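Mutelwood Robotics Club - Gallery: Tray Picking Project

The spring project at Mutelwood is a simulated picking cell. A white arm is fixed to a table and takes small parts from a round tray, one at a time. The room and everything in it were modelled first, and the control code was written against that model. The club works in pairs, and each pair submits one controller for the Dravden student round in May.

All pairs use the same scene file, so results can be compared directly. The tray contents are set by a seed number. Seed 67 is the one most people will recognise, as it was used for practice from the start of term.

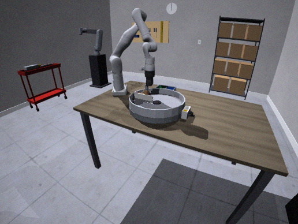 A run is limited to 60 seconds of simulated time. Each pair gets 3 attempts per seed and the best one is kept. Contact between the tool and the tray wall ends the attempt - this rule removed more early entries than the time limit did.

The approach is always vertical. Angled approaches were tried and dropped, mainly on account of the low rim. Most controllers now move to a point above the part, pause, and then descend at a fixed speed. The pause costs time but gives the joints a chance to settle.

By the end of term the club had logged 967 attempts. Logs are kept on the Truledia server under the project name, with the joint angles and the seed for each. Pairs entering the Mac Mathúna prize should send in their log files with the code, and check that the scene file has not been edited.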